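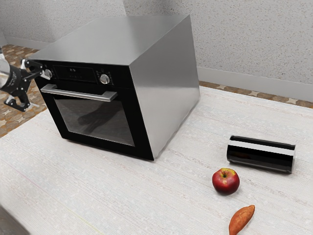
How Does a Group Buy a Robot Arm?

Say a cooking club wants a robot arm that can help at the oven. The arm has to turn a knob, pull down a door and stay out of the way of the food. Before anyone spends money, there is a lot of planning to do. Grown-ups call this making a budget. A budget is a list of what you need, what each thing costs and how much money you have.

Start With the Job

The first question is what the robot will do. An arm that stacks boxes needs to be strong. An arm that works an oven needs to be careful. It has to reach a small round knob and turn it just the right amount. It also has to hold a long handle without bumping the door.

The planners write each job on its own line. At the Juter Cooking Club, the first list had 19 jobs on it. That was too many. The club crossed out the ones people could do easily by hand, such as washing apples, and kept 13.

Try It on a Computer

Real robots cost a lot, and so do the things they bump into. Many planners begin with a simulation. A simulation is a pretend world inside a computer, a bit like a video game. It can have an oven, a table, a floor and even an apple and a sweet potato. The robot arm in it has the same size and shape as the one you may want to buy.

If the pretend arm bumps the pretend oven, there is nothing to fix. You start again. The club used a simulation program called Trutudano and ran the door job over 30 times before it asked for any prices. 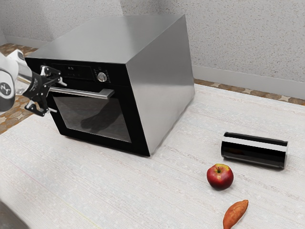 A test like this can answer questions that matter for the budget. Can the arm reach both ends of the oven? Does the gripper, which is the robot's hand, open wide enough for the handle? Where should the arm stand? If a short arm can do the work, there is no need to pay for a long one.

A simulation does not tell you everything. A real door may be stiff, and a real handle may be slippery. You still need to test with real equipment before you buy.

Count All the Costs

The arm is only one part of the price. Here are other things that go on the list:

The gripper. It is often sold separately from the arm.

A strong stand or table. The arm must not wobble when it pulls.

Safety equipment, such as a stop button that people can reach quickly.

Training, so that the people in the room know how to use the arm.

Repairs and spare parts. Finger pads wear out, just like the soles of your shoes.

Some costs come once. Others come back every year, and a good budget shows both kinds.

Compare Before You Choose

The club asked two sellers, Maillard and Zemard, for a price. One price was lower, but it did not include the gripper or the training. When those were added, the two totals were much closer — and the club had to look at other things, such as how long a repair would take.

Try it yourself. Pick one job in your kitchen, such as opening the oven door. Write down everything a robot arm would need to do it. Then put a star next to each thing that would cost money.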